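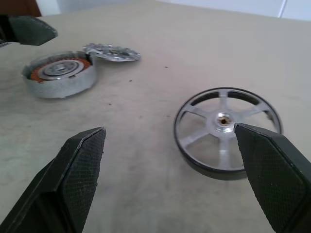

DERNSKA, November – Stosusard, the Dernska group that tests repair claims made for small household and hobby machines, today released its findings on motors and wheels sold as "fully serviceable." The short version is that the phrase still means very little, and the group is asking sellers to stop using it until they can say what it covers.

The review looked at 338 product listings over eight weeks. All of them promised that the buyer could open the product, replace a worn part and close it up again. Stosusard asked each seller for three things: a parts list, a drawing that shows the order of assembly, and a price for each part sold on its own. Only two sellers sent all three. The rest sent part of what was asked for, or a link back to the listing, or nothing.

"Taking a thing to pieces proves that it comes to pieces," the group said in a statement. "We would like to see the part where it goes back together. Most of what we were sent stops well before that."

The report is based on paperwork first and bench work second. For the bench sessions, loose parts are laid on a plain, matte tabletop. A spoked wheel with a black rim and a six-armed metal center is one item discussed. The rim has a small nick on one side. A buyer would want to know if a nick like that matters, and if the rim can be bought without the spokes. The report has no answer to either question, and it says so.

The same goes for a short, round metal housing with an orange-copper ring of coiled material inside it, and the flat, toothed disk beside it. Stosusard does not claim to know from looks alone what every such part does. It notes that listings are often much more sure of themselves. Photos of open housings turn up all over sales pages, usually next to words like "simple" and "user-friendly," and in most cases no text says how the coil is held in or whether it can be replaced at all.

Grivetti, a parts reseller whose listings were in the review, told the group that customers "rarely ask" for assembly drawings. Stosusard accepts that this may be so. It also points out that the Grivetti site has no place to ask for one. The company has said that it will look into adding a form, but gave no date.

Toprak, a range of home repair kits, did somewhat better. Its parts list was complete and the prices matched those at checkout. The drawing, however, was for an earlier version of the product, and two of the steps referred to a washer that is no longer in the kit. Toprak has promised a new drawing. The report lists the old one as it was received and will be changed if the new one arrives.

The bench room itself has been kept plain on purpose: a large table with a pale top and a smooth matte finish, and behind it a white paneled wall. The table shows faint scuffs and a few dark specks, and Stosusard sees no reason to replace it. Small screws are easy to lose against a busy background, and the group would sooner spend its money on parts. 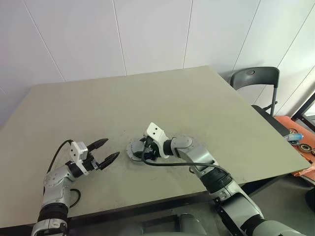 Kulsoom Bhutto is not convinced that a clean table settles much. Most people do this kind of work at a kitchen counter, she wrote in reply to the draft report, with bad light and a meal due at six, and a part that is easy to refit on a wide, bright bench may be close to hopeless there. She asked for kitchen trials before anyone gives out a passing grade.

Stosusard agrees with the point and has not given out any grades. Bhutto's reply is printed in full at the back of the report. Kitchen trials are planned for the next round, if enough households sign up, and the group is not making promises on that either.

The report also takes issue with the seals and badges that have begun to appear on packaging. Several listings carried a small wrench symbol. When asked who awards it, sellers gave different answers, and one said that it had come with the box design. Stosusard advises buyers to ignore the symbol for now and ask for the price of the part most likely to wear out. If the seller cannot name that part, the buyer has learned something useful.

Sellers who believe their listings were read unfairly may send corrections, with the drawing attached. Letters that contain only a sales brochure will be filed but not answered.

Copies of the report are free on request from the Stosusard office in Dernska. The bench room is open to visitors in the afternoon from 3 p.m., and people are welcome to bring a motor or a wheel of their own, together with whatever the seller told them about it.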